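Vilter étend sa gamme de petits meubles aux résidences de tourisme

Dernière mise à jour : mars, 16 h

Vilter, fabricant de mobilier pour l'hébergement collectif, annonce le lancement de Skeltholm, une gamme de petits meubles destinée aux résidences de tourisme, aux foyers étudiants et aux maisons d'hôtes. Elle comprend un chevet, une console d'entrée, un bureau étroit et un banc à chaussures. Les premières livraisons partiront au printemps.

Le projet est né d'une demande de la résidence Khunthong, qui compte 102 chambres et souhaitait renouveler son mobilier sans fermer d'étage. Les meubles y ont été installés par groupes de 16 chambres, le matin, entre le départ des occupants et l'arrivée des suivants.

« Les exploitants nous parlent surtout des pièces détachées, explique Araceli Escobar, directrice commerciale de Vilter. Une coulisse abîmée ne doit pas immobiliser une chambre pendant un mois. Nous gardons donc en stock les tiroirs, les poignées et les plateaux — y compris à l'unité. » 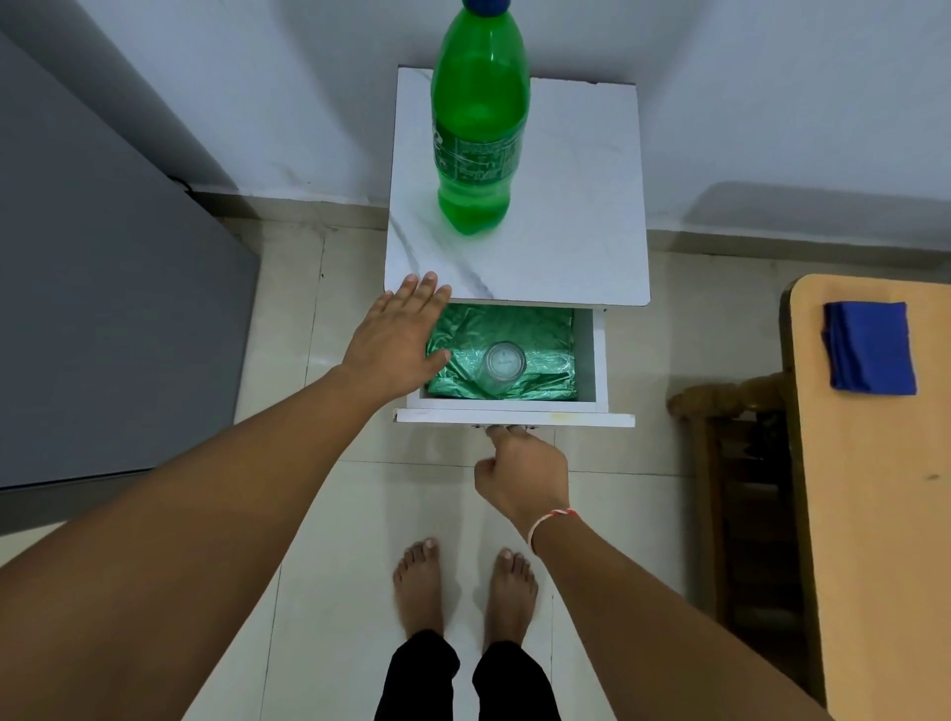
Fabrication et disponibilité

Les pièces moulées de la gamme, patins et butées, sont fournies par Plaltex, partenaire de Vilter depuis six ans. L'assemblage est réalisé dans l'atelier principal du fabricant, où une ligne a été réaménagée pour l'occasion. Sa capacité atteint 406 meubles par semaine.

Vilter indique avoir enregistré 2 346 précommandes, dont une part importante pour le chevet. Les délais annoncés sont de cinq semaines pour les commandes standard et de huit semaines pour les dimensions spéciales. La reprise de l'ancien mobilier est proposée en option — elle doit être demandée au moment du devis.

« Nous avons limité le nombre de références pour tenir ces délais, précise Amparo Zabala, responsable de la production. D'autres coloris seront étudiés à l'automne, selon les retours des premiers établissements. »

Les tarifs et les fiches techniques sont transmis aux professionnels sur demande auprès du service commercial de Vilter. Les demandes de la presse sont à adresser à Araceli Escobar.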